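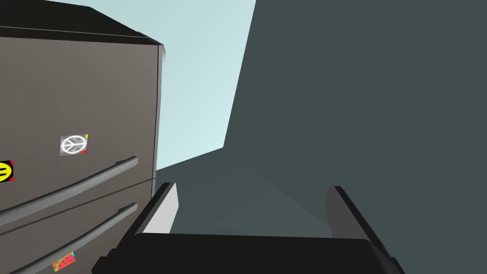

*Issued by the Cesix press office, Wivthorpe, 10th July*

**Weekly food waste collection to cover every Cesix flat in Wivthorpe**

Tenants in all 621 flats let by Cesix in Wivthorpe will be able to have their food waste collected every week from the start of next month. The service follows a trial at Drarkura Court that began in March and covered 75 homes.

Each household will get a small lidded caddy for the kitchen and a first roll of liners. Full liners go into a locked outdoor bin, which opens with the same fob as the main door. Collections will be made before 11 in the morning. There is no charge to tenants, and service charges for the current year will stay as they are.

The bins will take cooked and raw food, including meat, fish, bones, bread, tea bags and vegetable peelings. Food that has gone past its date can go in too, once it is out of its packet. Cooking oil, plastic trays and garden cuttings are not accepted.

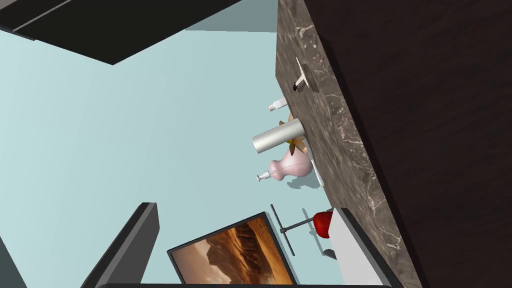
During the trial, most complaints were about liners splitting on the stairs. Cesix has changed to a thicker liner and moved two of the outdoor bins closer to the side entrance. Tenants also asked for a caddy that would fit under the sink, so a narrower one will be offered at every building. Anyone who took part in the trial can swap their old caddy at the lettings office.

Outdoor bins will be washed once a month by the collection contractor, Fogh, which also ran the rounds at Drarkura Court. The contract lasts for 13 months and may be extended. The waste will be taken to a composting site outside the town, and some of the compost will come back for use in the shared gardens.

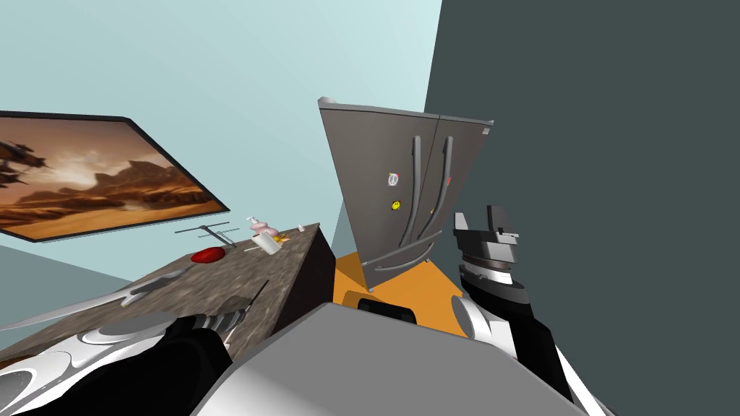 Fogh said it was pleased to be taking on the full round, adding that the trial bins had contained "very little that shouldn't have been there" and that the main thing it would ask of tenants was to tie the liners before dropping them in.

Letters with the collection day for each building will go out with the caddies. Tenants who can't manage the outdoor bin can ask for a collection from their front door by ringing the lettings office or speaking to their housing officer.

**Notes to editors**

- Cesix lets and manages homes in Wivthorpe.
- Replacement liners are free from the lettings office.
- Press enquiries should be sent to the Cesix press office.

Ends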